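Liruvum Food Model Set, Sandwich and Grill
Manufacturer: Husmont
Series: Gralness display and training foods
Availability: in stock, ships within 5 business days

Overview
The set consists of separate sandwich and grill components for counter displays, menu planning and food service instruction. Parts are not bonded to each other. They can be stacked, taken apart and rearranged between uses.

Specifications
Pieces per set: 22
Bread: round buns, top and bottom halves supplied separately
Meat: grill sausages, straight and curved
Produce: lettuce leaves, tomato slices
Finish: hand colored, satin
Maximum storage temperature: 60 °C
Warranty: 2 years against color loss under indoor light

Handling
Lift the sausages at mid-length or at the lower end. Do not fold lettuce leaves flat; the ruffled margin takes a permanent crease under load. Tomato slices may be stacked for storage with the supplied paper between them. Bun halves are stored cut face up.
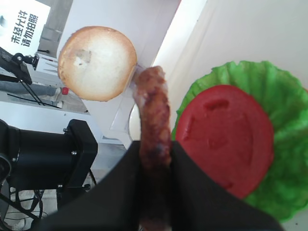

Color matching is done by component and not by set, so replacement parts can be mixed with older stock – small differences in tone between batches are normal. The bun has a pale, creamy cut face inside a narrow golden-tan crust. Sausages carry reddish-brown patches with darker specks over an uneven surface, and no two are patterned alike. Tomato slices are a single saturated red and show up well on the bright green of the lettuce, the usual base layer for an open plate layout.

Cleaning
Wipe with a damp cloth and mild soap. Dry the lettuce folds with a soft brush. Do not use alcohol, bleach or a dishwasher. Marks on the bun face should be removed early, as the light color holds stains.

Ordering
Order by set or by component. Sets packed before February use the earlier Hung carton, with the same contents and a different insert. Not for consumption. Not suitable for ovens or heated display cases.

Page revised September 10, 2021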